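Bags, baskets and the February swap

The clothing swap is on again in February, in the long room at Bronthorpe, and the drop-off shelf opens as soon as we are back from the break. A few notes on how to bring things, as the last one got a little out of hand by mid-afternoon.

Please use paper bags. The plain brown kraft kind with twisted handles is best. It stands up by itself on a table, the top stays open, and the front takes a marker well if you want to write a size on it. Plastic bags slump and slide, and knotted ones have to be cut open. If you have no paper bags at home, Pillay has agreed to leave a stack of 200 by the door at Droltham, flat and unused. Take what you need and leave the rest for other people.

Fill each bag to a little below the top. Last time several were packed so full that the handles pulled out between the car and the door. Heavy things like jeans and winter coats go at the bottom, or in a bag of their own. Shoes should be tied in pairs and kept separate from clothes.

We will not be sorting by size this year. Instead, everything comes out of the bags and into one of 3 groups: wear, cloth and mend. Wear is for anything you could put on and walk out in. Cloth is for clean pieces too worn or stained to wear but still good as fabric. Mend is for things that need a button, a zipper or a short seam. If you know which group your clothes belong in, mark the bag. If you don't know, leave it blank and it will be looked at on the table.

Socks, scarves, gloves and other small soft things do not do well in bags. They sink to the bottom and come out in a wad. For those we use low round baskets, which people can look through without tipping anything over. There were 2 last year and that was not enough – by noon they were heaped over the sides. If you can lend a basket for the day, put your name on the underside with tape. Wide and shallow is better than deep.

Large pieces of cloth are welcome too, and bright ones go fast. Fold them if you can, though a loose piece laid over the top of a basket is fine for the trip over. They will be shaken out and folded again before the doors open.

The tables go along the wall, with bags at the back and baskets beside them.

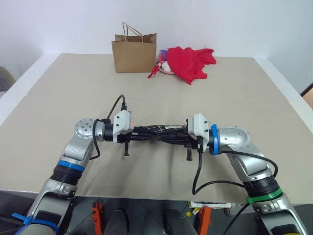 Titilayo Iyamu asks that we say something about laundry. Her view is that clean should mean washed since it was last worn, and that a bag with even one musty sweater in it makes the whole bag smell by the next morning. She would also like people to check their pockets, and to pin matching gloves together so they don't get separated in the first ten minutes.

We agree on all of that. Safety pins will be in a dish by the door.

Drop-off is at Droltham on weekdays during opening hours, and at Bronthorpe on the morning of the swap until eleven. Please don't leave bags outside overnight, as paper will not survive the rain. Anything left at the end goes to Vandencombe, who take wearable clothes and fabric but not shoes or pillows.

To lend a basket or help fold, leave a message on extension 2669.

Posted 2018-12-28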